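공유공방 로봇팔 제작 모임 12월 정기 회의록

홈 > 모임 기록 > 12월

일시: 12월 토요일 오후 2시
장소: 공방 2층 작업대
작성: 서기 (한국어가 제 모국어가 아닙니다. 틀린 표현이 있으면 게시판에 알려 주시면 고치겠습니다.)

안건
1. 지난달 회의록 확인
2. 그리퍼 손가락 교체 상황
3. 손목 카메라와 조명
4. 작업대 물건 정리
5. 부품 구입과 예산
6. 다음 모임

1. 지난달 회의록 확인

지난달 회의록은 수정 없이 받아들였습니다. 다만 케이블 정리 항목은 아직 끝나지 않았기 때문에 이번 달로 넘깁니다. 팔꿈치 관절 쪽의 케이블이 회전할 때 당겨진다는 의견이 다시 나왔습니다. 담당자 두 명이 길이를 다시 재고 나서 클립 위치를 정하기로 하였습니다.

2. 그리퍼 손가락 교체 상황

이번 달에 손가락을 새로 출력하여 달았습니다. 설계 파일은 Kendholm 폴더의 것을 바탕으로 하였고, 손가락 안쪽의 각도만 우리가 바꾸었습니다. 출력 시간은 손가락 하나에 40분입니다. 나사는 기존의 것을 그대로 사용합니다.

잡기 연습은 모형 채소로 하고 있습니다. 무처럼 둥글고 매끄러운 물건이 제일 어렵다는 의견이 많았습니다. 잎이 위로 크게 퍼져 있으면 손목 카메라가 뒤쪽의 물건을 잘 보지 못하는 문제도 있습니다. 잎을 떼자는 제안이 있었으나, 실제 부엌에서는 잎이 있는 채소도 다루어야 하므로 그대로 두기로 하였습니다.

손가락 안쪽에 고무를 붙이는 방법에 대해서도 논의하였습니다. 찬성하는 쪽은 미끄러짐이 줄어든다고 하였고, 반대하는 쪽은 고무가 두꺼우면 작은 블록을 잡을 때 틈이 맞지 않는다고 하였습니다. 얇은 고무를 먼저 한쪽 손가락에만 붙여 보고, 결과를 다음 달에 비교합니다. 접착제는 Onex 제품을 쓰자는 의견이 있었지만 공방에 남은 양이 적어서 확인이 필요합니다.

서보의 힘 설정값은 35로 합니다. 이 값보다 높게 하고 싶은 분은 먼저 기록장에 적어 주시기 바랍니다. 지난번에 값이 적히지 않은 채로 바뀌어 있어서 원인을 찾는 데에 오후 시간을 다 썼습니다.
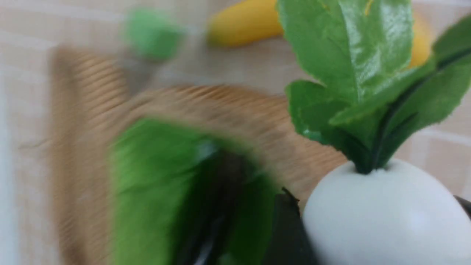

3. 손목 카메라와 조명

팔을 빨리 움직일 때 카메라 영상이 번지는 문제가 보고되었습니다. 도마의 나뭇결이 줄무늬처럼 늘어나 보이고, 가까이 있는 초록색 물건은 무엇인지 알아볼 수 없는 경우가 있습니다. 원인에 대하여 의견이 두 가지 나왔습니다. 하나는 노출 시간이 길다는 것이고, 다른 하나는 손목의 회전 속도가 너무 빠르다는 것입니다.

우선 다음과 같이 하기로 결정하였습니다.
- 손목의 속도를 현재보다 20퍼센트 낮춘다.
- 조명을 하나 더 단다. 위치는 작업대의 앞쪽 위로 한다.
- 노출은 자동이 아닌 수동으로 바꾸고, 값을 기록장에 적는다.
세 가지를 동시에 바꾸면 무엇이 효과가 있었는지 알 수 없다는 지적이 있어서, 일주일에 한 가지씩 바꿉니다. 순서는 위에 적은 순서와 같습니다.

카메라 고정대는 Uchida 방식의 두 점 고정에서 세 점 고정으로 바꾸자는 제안이 있었습니다. 도면이 아직 없어서 결정은 미루었습니다.

4. 작업대 물건 정리

작업대의 천은 흰 격자무늬가 있는 베이지색 천을 계속 사용합니다. 격자가 있으면 물건의 위치를 말로 전하기가 편하다고 합니다. 다만 천이 고르게 펴지지 않은 곳에서는 선이 휘어 보이므로, 위치를 잴 때 오차가 생길 수 있습니다. 천의 네 모서리를 집게로 고정하기로 하였습니다. 집게가 팔의 움직임을 막지 않는지 한 번 확인해야 합니다.

잎사귀 모양의 초록색 유리 접시에 대한 토론이 길었습니다. 유리가 투명하여 바닥의 격자가 비쳐 보이기 때문에 깊이를 계산하는 프로그램이 접시의 안쪽을 잘못 읽는다는 것입니다. 깨질 위험도 있습니다. 불투명한 플라스틱 접시로 바꾸자는 의견이 있었고, 어려운 물건이 하나쯤은 있어야 한다는 의견도 있었습니다. 거수한 결과 접시는 남겨 두고, 접시 위에서는 팔을 천천히 내리는 것으로 정하였습니다.
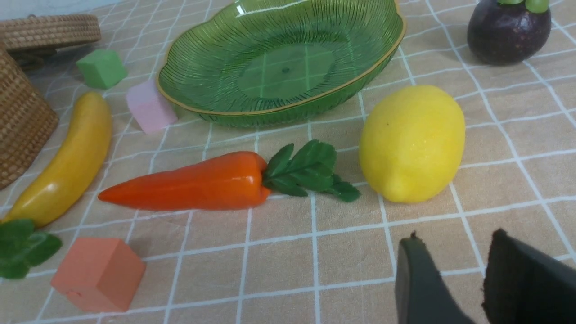 읽는 시간 4분

스펀지 블록은 색깔별로 부르는 이름을 통일합니다. 초록, 분홍, 주황으로 하고, 연어색이라는 말은 쓰지 않습니다. 기록장에 같은 블록이 두 가지 이름으로 적혀 있어서 혼동이 있었습니다. 당근과 레몬은 서로 가까이 놓으면 손가락이 들어갈 자리가 좁아집니다. 처음 배우시는 분은 사이를 넓게 두고 시작하여 주십시오. 등나무 느낌의 바구니는 뚜껑을 위에 얹어 두는 현재의 방식을 유지합니다. 뚜껑을 여는 동작은 봄 이후에 다시 논의합니다.

연습이 끝나면 모형은 모두 Grukdale 상자에 넣고, 천은 접지 말고 말아서 보관합니다. 접은 자국이 격자선과 섞여 보입니다.

5. 부품 구입과 예산

얇은 고무판과 집게를 구입합니다. 참가비는 지난달과 같이 한 사람에 2000원입니다. 조명은 집에 남는 것이 있는 회원이 가져오기로 하였으므로 사지 않습니다. 예비 서보는 값을 더 알아본 다음에 정합니다. 영수증은 사진이 아니라 원본을 봉투에 넣어 주시기 바랍니다.

6. 다음 모임

다음 달 토요일, 같은 시간과 같은 장소에서 합니다. 그때까지 할 일은 아래와 같습니다.
- 팔꿈치 케이블의 길이 측정
- 고무를 붙인 손가락과 붙이지 않은 손가락의 비교
- 손목 속도를 낮춘 영상의 저장
- 카메라 고정대 도면의 초안
- Onex 접착제의 남은 양 확인

기타 의견으로, 비상정지 버튼이 작업대의 왼쪽에만 있어서 오른쪽에 앉은 사람은 손이 닿지 않는다는 말씀이 있었습니다. 버튼의 선을 길게 하여 가운데로 옮기는 작업을 회의 후에 바로 시작하였습니다.

회의는 오후 4시에 마쳤습니다.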